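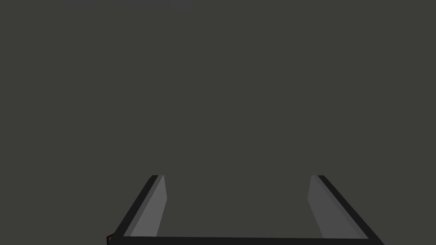 Handout 4, p. 2

Double entry - quick notes, read before the seminar

Every transaction goes in twice. Debit one account, credit another, same amount. Clarkow buys stock for 900 cash: debit purchases 900, credit cash 900. Bought on credit from Keltier instead? Credit Keltier, leave cash alone till it's paid.

Debits: assets, expenses, drawings.
Credits: liabilites, income, capital.

Drawings - owner takes 200 out for himself. NOT an expense. Half of you lost marks on this in June.

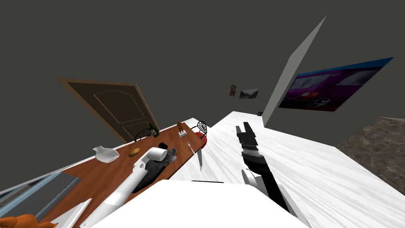 Trial balance next. List all the balances, debits left, credits right, totals should agree. If they don't, halve the difference and look for that figure - often something posted on the wrong side. Out by 400, look for a 200.

Agreeing doesn't prove its right though. Missed a sale completely? Still balances. Posted to Lucero's account when it should be Vundano's? Same.

Acuña ch. 3 for more on errors, skip the bit on suspense accounts for now. Questions 1 to 6, hand in to B. Troncoso.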